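Covering a carpeted room before you paint or sand

by Lợi Cù
Zidside Home Notes

When I moved to my first apartment here I painted the walls in August and I did not cover the carpet well. I used old newspapers. The paint went between the sheets and under them, and I paid for this from my deposit. After that I learned to prepare a room properly, and I have now done it in my own home and for several friends. I write down my method so that you can follow it from the first step to the last.

The method is for a room with carpet on the whole floor, where some things are too heavy or too awkward to carry out. If your room is empty and has a hard floor, you need only half of it.

What you need

Thick canvas drop cloths, enough to cover the floor with some overlap
Self-adhesive carpet film, for the doorway and the path to it
Clear plastic wrap on a roll, the wide kind for moving
Thin plastic sheeting, for large pieces
Painter's tape, the low-stick kind
Scissors and a knife with a fresh blade
A vacuum cleaner with the narrow nozzle
A marker and small bags for screws

I buy my moving wrap from Killey because it sticks to itself and leaves no glue. The Alemico one is cheaper, but it tears when you pull it around a corner. For small objects it is good enough.

Step 1. Take out what you can

Carry out the small things first: lamps, books, plants, cushions. Do not put them in the hallway, even if it is only for one hour. You will need the hallway for walking with wet brushes. I use the bathroom, and I put the plants in the tub.

Take down the curtains and the curtain rod. Put the screws in a bag, write on the bag where they belong, and tape it to the rod.

Step 2. Vacuum, and do it slowly

Please do not skip the vacuum. If there is dust on the carpet, the adhesive film will not hold, and the grit under a drop cloth rubs into the fibers every time you step on it. Go over the carpet in one direction and then across. Use the narrow nozzle along the baseboards. This is also the time to lift the furniture a little and clean under the feet.

Then wait until the dust has come down before you open any paint. I go and drink tea.

Step 3. Bring the heavy pieces to the middle

Leave yourself a free path along every wall. I like to have enough room to set a ladder and still pass behind it. Place the tall pieces in the center and the low ones against them, so the whole group is like a small hill. Put a piece of cardboard under each foot if the carpet is soft, because the marks from a heavy foot can stay for weeks.

Step 4. Cover the floor

Begin at the wall that is most far from the door. Lay the first cloth so that it touches the baseboard, and tape only this edge. Press the tape down into the gap between baseboard and carpet with a plastic card. The next cloth goes over the first one by the width of your forearm. Continue like this until you arrive at the door.

At the door, change to the adhesive film. It is slippery if it is badly laid, so unroll a short length, press it with your palm from the center to the sides, and unroll again. Do not leave adhesive film on a carpet longer than the label says. My roll says four weeks, but I take it off as soon as the last coat is dry.

Never put plain plastic sheeting directly on carpet where you will walk. It slides, and the paint drops on it stay wet and go home with your shoes.

Step 5. Wrap what stays

This is the step people find difficult, and it is mostly a question of patience. For a sofa or a bookcase, use thin sheeting and tape it at the bottom. For anything with a narrow or curved shape, use the clear moving wrap.

Start at the widest part. Hold the loose end flat with one hand and make one full turn, then a second turn directly over it. Now the wrap holds itself. Move along the object, each turn covering half of the one before. Pull only a little. If you pull strongly, the wrap becomes a rope, and the surface beside it stays open to the dust.

Clear wrap will always have some wrinkles, and under a lamp they shine. It does not matter. What matters is the edge, where the wrap stops. A curled edge lets in the fine dust from sanding, so press it down and put one short piece of tape over it. Test the tape first in a hidden place if the surface is painted or varnished.

Leave free everything that gets warm, for example a radiator valve or a power supply. Unplug what can be unplugged. Do not wrap over air openings while something is still switched on.
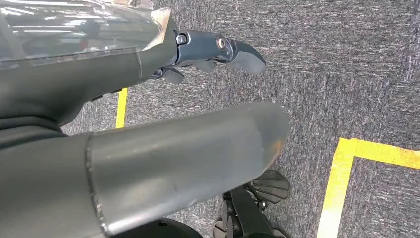
Zidside Home Notes, Issue 7, page 4

Step 6. Check before the first coat

Kneel down and look across the floor toward the window. From this low angle you see quickly where a cloth has a fold or where carpet is showing. Walk on the path with the shoes you will wear, and feel if something slides. Put your paint tray inside a larger tray, and keep a damp rag in your pocket.

Taking it all off

Wait until the paint is dry to touch, then remove the tape. Pull it back slowly at an angle. If the paint wants to come with it, cut along the line with the knife.

Take the wrap off before you take the cloths off, so the dust falls on the cloth. Cut the wrap with scissors, never with the knife, because a blade goes through the wrap and into the surface very easily. Roll the pieces inward with the dirty side inside. Fold each drop cloth toward its center and shake it outdoors.

Vacuum again the same way as in Step 2. Old marks from furniture feet can be lifted with a damp towel and the edge of a spoon.

If some paint did reach the carpet

For water-based paint, blot it at once with a damp white cloth and do not rub. Change to a clean part of the cloth each time. For dried drops, I use the Arabzadeh spot cleaner, but try it first inside a closet. Oil paint is more serious and I prefer to leave it to a professional cleaner.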